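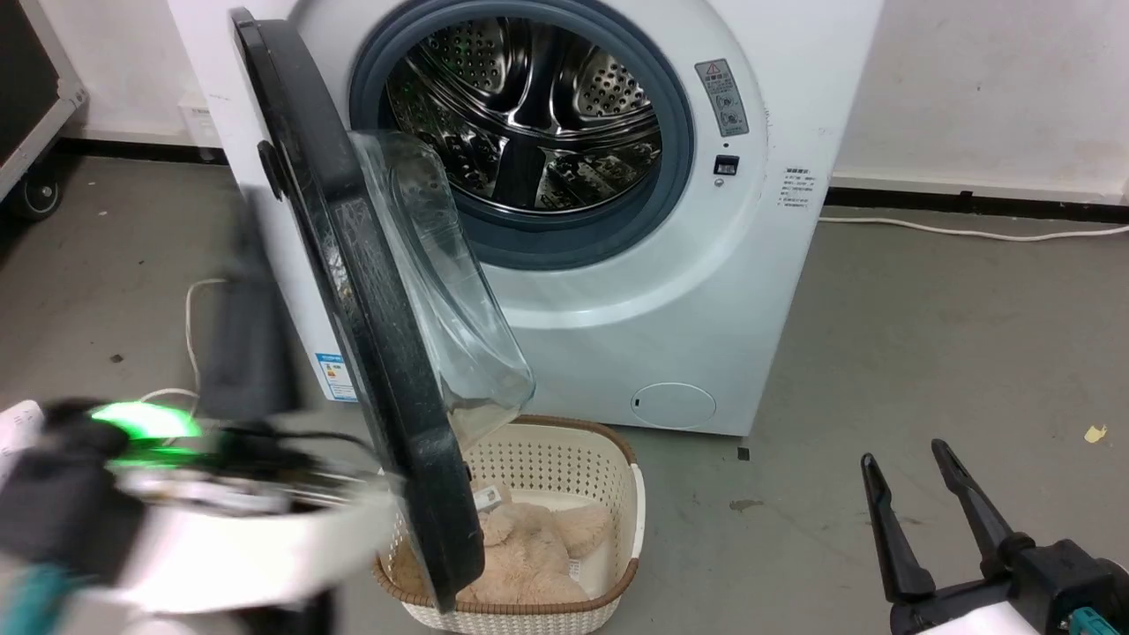

Figure 1. Front-loading washer with the door open; a plush toy in the basket below.

HSM 236 Household Textile Care
Handout 2: Laundering Plush and Pile Articles

Last updated: December 14, 2021
Reading time: 15 minutes

Prepared by Glykeria Papadakis. Laboratory section: Kenna MacBrayne, Room 3213.

Purpose

This handout supplements the November lecture on pile fabrics. Students should read it before the practical session and bring a copy to the laboratory.

1. Inspection before washing

A plush article is a composite. The face fabric, backing, seam thread, filling and attached parts may each respond differently to water, heat and agitation. The care label governs the article as a whole and is to be read first. The article in Figure 1 carries a small white tag; on many toys the tag is partly hidden by the pile and must be looked for.

Record the following on the inspection sheet:
- fiber content of face and filling, where stated
- condition of all seams, tested by gentle pulling
- eyes, noses, buttons and ribbons, and how they are attached
- stains, with location and probable type

Open seams are repaired before laundering. Articles with a sound box or battery compartment that cannot be removed are surface cleaned only.

2. The machine

Front-loading washers clean by lifting the load and letting it fall back through a shallow depth of water. The raised paddles inside the drum do the lifting, and the small round holes in the drum wall allow water to pass. Agitation is generally gentler on pile than that of a top loader with a central post, although a long spin can still shift the filling.

Before loading, check the drum and the folds of the rubber gasket for coins, pins and lint. Wipe the gasket with a damp cloth. Read the warning label on the front panel and consult the manual for the filter cleaning procedure. The filter access cover is often low on the front, as it is on the machine shown.

3. Procedure

Place the article in a mesh bag and close the bag fully. Set the basket directly beneath the door opening so that small items fall into it during transfer. Add one or two light towels if the article would otherwise be alone in the drum – a single bulky piece tends to unbalance the spin.

Select a cool, delicate cycle with low spin unless the care label states otherwise. Use a mild liquid detergent at the reduced dose given in the course tables. Fabric softener is not used in this exercise.

4. Drying and finishing

Reshape the article by hand while damp and dry it flat on a rack, turning it at intervals. Filling dries more slowly than pile – press the thickest part firmly before judging the article dry. Brush the pile in its natural direction with a soft brush.

Leave the washer door ajar after use.

Assignment

Submit the inspection sheet and a one-page account of the treatment chosen, with reasons. Reference: Sotiropoulos, course reader, chapter 2.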